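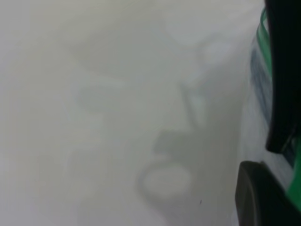

Hendine Library Opens Seed Lending Service to All Cardholders

The Hendine Public Library has opened its seed lending service to every resident who holds a library card. The service had been limited to members of the Aguiar Garden Society during its first growing season. Under the new arrangement, any cardholder may take home packets of vegetable, herb, and flower seed at no charge and is invited to return saved seed at the end of the season.

The collection holds 3,275 packets, cataloged by plant type and by how hard each is to grow and save. Beans, peas, lettuce, and tomatoes make up the largest share. Native wildflowers were added in the spring with seed donated by Drullorov Nursery, which has also agreed to test samples from returned seed for germination.

"Residents have asked for this from the day the cabinet was first put on the floor," said Elaheh Azimi, director of the library. "The pilot season allowed us to settle the lending rules and to learn which crops our patrons wish to grow. We are now able to offer the service on the same terms as any other part of the collection."

Cardholders may borrow up to 20 packets in a season, with a limit of 3 packets of any one variety. Packets are checked out at the main desk in the same way as books, but they carry no due date and no fines. Patrons who do not have a card may apply for one at the desk with proof of address.

The seed cabinet stands on the ground floor beside the local history shelves. It is open during regular library hours, with the last checkout at 7:30 p.m.

Returning Seed

The library asks that returned seed be fully dry and free of chaff. Each variety should be kept apart and labeled with the name of the plant, the variety if known, and the month in which the seed was gathered. Seed bought from a store and never planted is also welcome if the original packet is included and the date on it has not passed.

Paper envelopes are preferred for seed that has been gathered recently, as any moisture left in the seed can escape. Sealed plastic bags may be used once drying is complete. A label may be written on a slip of paper or card and placed inside the bag, facing out.
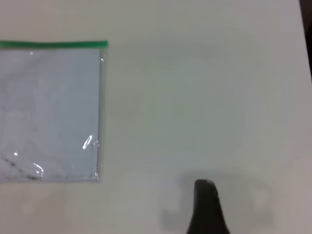
May patrons return seed from hybrid plants?

The library does not accept it at this time. Seed saved from hybrids often grows into plants unlike the parent, and the catalog can offer borrowers no reliable description of it.

Returned seed is held apart from the lending collection until it has been checked. Staff review the label and the condition of the seed, and a sample from each larger donation is sent to the nursery. Seed that sprouts poorly is not lent out. It may be used in school projects or in the demonstration bed behind the building.

Beans, peas, lettuce, and tomatoes are marked in the catalog as suitable for those saving seed for the first time. Squash, cucumbers, and corn are marked as advanced, as they cross readily with other plants of the same kind in nearby yards. Patrons who borrow advanced varieties are under no duty to return seed from them.

Classes and Support

A course of evening classes will accompany the service. The first class, to be held in June, will cover planning a small garden with seed saving in mind. Later classes will deal with pollination, harvesting, cleaning, and storage. Each class is limited to 40 places, and registration is required. Materials are provided.

The classes will be led by Vivek Bhardwaj, an instructor in plant science who advised the library on the layout of the catalog. He has asked that those attending bring notes on the light and soil in their own gardens. Balconies and window boxes will be covered as well.

"A household with one sunny windowsill can grow lettuce to seed," Bhardwaj said. "The plants need time and a deep enough pot. I would encourage apartment residents to register along with everyone else."

Funding for the cabinet, the catalog system, and the first year of classes was provided through a community grant from the Didesus Foundation. The library will meet the cost of envelopes and labels from its general budget. No change to other services is planned as a result.

The library will publish a list of the varieties most in need of replacement before the fall harvest. Climbing beans and heat-tolerant lettuce were in short supply at the end of the pilot season, and gardeners who grow either are asked to set some plants aside for seed.

Printed growing guides are available at the cabinet in English and Spanish. Large-print copies may be requested at the main desk. Teachers who wish to borrow seed for a classroom should speak with the children's department, which keeps a separate supply of fast-sprouting varieties for that purpose and can arrange a visit to the demonstration bed during school hours.

Questions about the service may be directed to the main desk in person or by telephone. Class registration opens at 9 a.m. on the first business day of the month.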